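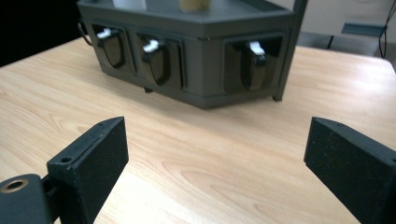

Abla Hijazi wrote in to ask how I keep little drawers from turning into junk drawers, and she says hers last a week, tops. Oh, I've been there! Mine used to be full of dead batteries and one lonely earring back.

So, my rules (loose ones). Each drawer gets **one kind of thing**, and it has to be a kind I can say in two words. Sewing bits. Picture hooks. Stamps go on their own, always, or they stick to something.

- Tip the whole drawer onto a tray when you sort. Picking through it with a finger takes forever and you'll miss the thumbtacks at the bottom.
- Cut a scrap of felt to fit the base and things quit rattling.
- Rub a candle stub along the runners if a drawer drags.

I did my big clear-out in January and found 53 rubber bands, plus over 600 staples still in their box – who needs that many? The bands went in a jar by the back door, and I've been using them on bread bags ever since.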